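Wrist cam: rolling shutter vs global shutter, worth the money?

gantrygoblin wrote:
So I finally put the Wisier cam on the wrist, the little rolling shutter one, and ran it against my old overhead setup on the usual desk-stuff task. Parallel gripper, Brestance controller, nothing exotic.

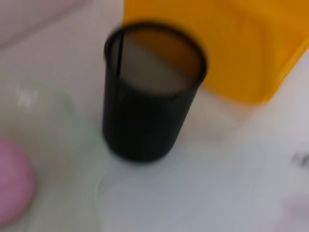 Grasping is fine once the arm settles, but on the fast approach my detector keeps losing the black mesh cup. The big yellow thing behind it gets found every time! I logged 182 approaches and it dropped the cup on 37 of them. Same lights, same table. Do I need global shutter or am I just driving the arm too fast?

mota_l wrote:
Shutter type isn't your problem. Everything in that shot is smeared, edges and all, and a global shutter with the same exposure time will smear just as much. Shorten the exposure first and add light. Mesh is miserable anyway, it goes to a solid dark blob the second you move.
— Leonilde Mota

kelpbrick wrote:
Gonna disagree a bit. I swapped to the Kodikara global shutter in August and my hand-eye calibration got way better, no more lean on vertical edges when the wrist rotates. Never going back.

mota_l wrote:
Sure, lean and skew, that's what it's for. Blur is exposure time. Did you leave yours on auto?

kelpbrick wrote:
...no, I set it by hand when I installed it. OK, fair point. Still like the camera though.

gantrygoblin wrote:
Mine is on auto, oops. Locked it at 3000 microseconds and stuck a ring light on the wrist. Dropped 9 out of the next 182, so much better already. The clear thing on the left side is still hopeless, the detector doesn't even try.

tinshed wrote:
Clear stuff is its own headache. I use the soft fingers from Monholm for that and go in slow — they forgive a lot if your pose is off. Wouldn't trade them for a better camera.

gantrygoblin wrote:
Do those bolt straight onto a normal parallel gripper or do I need an adapter plate?

tinshed wrote:
Adapter plate. I'll dig out my drawing tonight and post it.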